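Ranley Laboratory: Handling Soft Goods

Project gallery

The Ranley Laboratory studies how robots can learn everyday handling tasks from people. This gallery accompanies the first results of the Altby study, in which operators carry out household and shop tasks with a pair of hand-held grippers. The movements of both grippers are recorded and later used to train a two-armed robot. The study was supported by the Sleiman Fund and began in November.

Page last updated: May 26, 2026

Hats and stands

Soft items present a particular difficulty, as their shape changes whenever they are lifted or set down. The hat task asks the operator to place a hat on a stand using the grippers alone. A total of 414 recordings of this task were accepted for training. 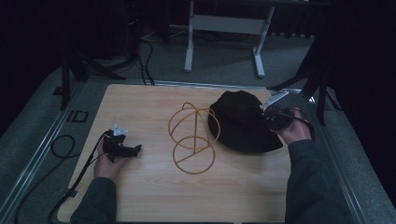

A black bucket hat lies on its side next to the wire stand, with one gripper held on either side of the pair. The white markers mounted on the grippers are used for tracking.

Results to date

The full collection holds 2,450 recordings across all tasks, of which 235 were set aside for testing and were not used in training. Policies trained on both hands together performed more reliably on the hat task than those trained on each hand separately. The difference was smaller for rigid items such as cups and boxes.

Most of the remaining failures occurred when the brim folded under the crown during placement. A further set of almost 400 recordings, concentrating on this stage of the task, is being prepared with the Pleltel workshop.

Use of pictures

Pictures in this gallery may be reproduced for teaching and non-commercial purposes, provided that the Ranley Laboratory is credited. Requests for larger copies should be sent to the laboratory office, stating the title of the gallery and the intended use.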